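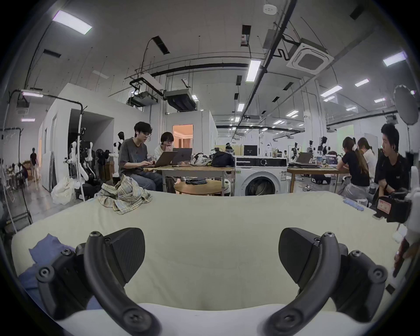 Olura Lift Service Records

README for the current release, 14 April 2020
Maintained by Rawiri Maihi. Data entry and checking by Rhys Brunton.

What is in this release

Olura is a set of service and repair records for vehicle lifts in small commercial garages. Most entries cover two-post lifts. The rest are four-post lifts and scissor lifts. Mobile column lifts were left out of this version and may be added in October.

There are 4000 rows in the main table, one per service visit. A lift that was serviced, failed, and was seen again the next morning will have separate rows for each visit.

The release has 3 files:

visits.csv, the main table
parts.csv, parts fitted, linked to visits by visit_id
codes.txt, the fault codes and their meanings

Where the records come from

The records were typed up from paper job sheets kept by Kalinowski, a lift repair firm, at its Inwood depot. The older sheets were carbon copies and some of them are hard to read. Where a word could not be made out, the field was left blank. We did not guess.

Newer sheets were filled in on a tablet with Prerkach, the job sheet software the firm moved to later on. Those were exported directly. The source column says "paper" or "export" so you can separate the two.

Columns in visits.csv

visit_id: A unique number. Gaps in the sequence are rows removed as duplicates.

lift_id: A number given to each lift. It stays with the lift if the lift is moved to another bay, but not if it is sold to another garage.

lift_type: two_post, four_post or scissor.

drive: hydraulic or screw. Screw lifts are mostly older ones. Blank for some paper records.

rated_load: As written on the plate, in pounds. If the plate was missing, this is blank even when the technician wrote down an estimate.

visit_reason: routine, breakdown, install or recheck.

fault_code: See codes.txt. Only the main fault is listed. Secondary faults are in the notes column if the technician wrote them down.

out_of_service: yes if the lift was locked off at the end of the visit.

notes: Free text. Spelling was left alone. Names of customers and their staff were taken out.

Columns in parts.csv

visit_id: Matches visits.csv.

part_name: Cleaned up from the sheets. "Eq cable," "equalizer" and "equaliser cable" all became equalizer_cable.

quantity: As written. A pair of cables may be entered as 2 or as 1 set. This has not been fixed and you should check it before adding anything up.

Service interval

The routine interval on most contracts was 6 months. Actual gaps vary a good deal. Some garages put a visit off when they were busy, and a breakdown call was sometimes counted as the routine visit if the technician had time to do the full check. Those rows are marked breakdown, so a lift can look overdue when it was not.

Known problems

Anchor bolt torque is recorded on the paper sheets but is missing from the export. Please don't read a blank there as a failed check.

Fault code H4 (slow descent) was used for two different things. On the paper sheets it covers both a lift that drops slowly when lowered and one that creeps down under load. The export splits these into H4 and H7. Anyone comparing the two sources should merge the codes first.

Scissor lifts are thin on the ground in this data. I would not draw conclusions about them from it.

The records cover one firm's customers. They say nothing about garages that service their own lifts or don't service them at all.

Suggested uses

Looking at which parts wear out on which type of lift, planning spares, and teaching. The data should not be used to decide whether a particular lift is safe. Have the lift inspected.

Changes from the last release

Duplicate rows removed. The drive column was added. Rated loads written in tons on the sheets are now converted to pounds.

Corrections

Send corrections to Rhys with the visit_id and the column name. If you have the original sheet, send a scan too. Questions about the fault codes should go to Rawiri.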